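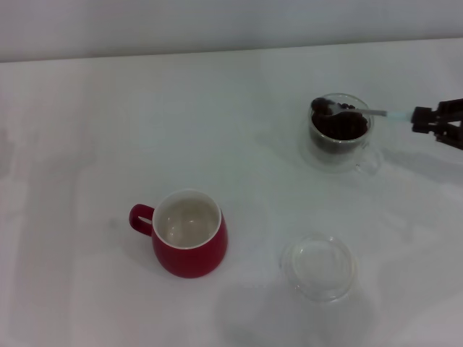

9 Mar 2021

Finally got the wrist joint sorted on the bean arm, and I'm so happy with it I have to write it all down before I forget which shim went where.

Quick recap for anyone who skipped the August posts: the spoon had started to droop. You'd send the arm to a level pose, and the tip would sag a little more each week until beans were sliding off on the way to the mug. I blamed the gripper pads first (wrong), then the spoon handle (also wrong, though I did buy a nicer spoon). The play was in the wrist, right behind the gripper mount. Grab the Joltarell gripper, wiggle it, and you could feel it click.

So, teardown! The wrist cover on the Trernton comes off with four screws, and under it is a belt tensioner I had never once touched. The belt was fine. The tensioner bolt had backed out almost a full turn. I cleaned the old thread locker off with a brass brush, put on a drop of Pfister medium, and snugged it down to 9 on my little torque driver. Then I left it overnight, which about killed me.

Next came re-zeroing. If you loosen anything in the wrist, your old home position is junk, so don't skip this. I park the arm, clamp a small machinist's square to the mount, and jog the wrist until there's no light under the blade. Mine ended up 12 encoder ticks off from the old value. Saved that in Celon and rebooted the controller, and it came back with the new number. Love it when that happens.

The grip itself needed a new setting too. A spoon handle is thin and slick, and at my old closing force of 100 the fingers would let it roll. I'm at 159 now. Any higher and the motor starts to whine.

While the cover was off I also rerouted the gripper cable, which had been rubbing on the elbow. Two zip ties, a loop of slack, and it clears everything through the full swing.

Still on the list:

- new finger pads (the lower one has a groove worn in it)
- slower approach over the glass cups
- label the wrist screws, they are two different lengths and I mixed them up AGAIN

Next post will be the pour path, as soon as I've got the waypoints cleaned up.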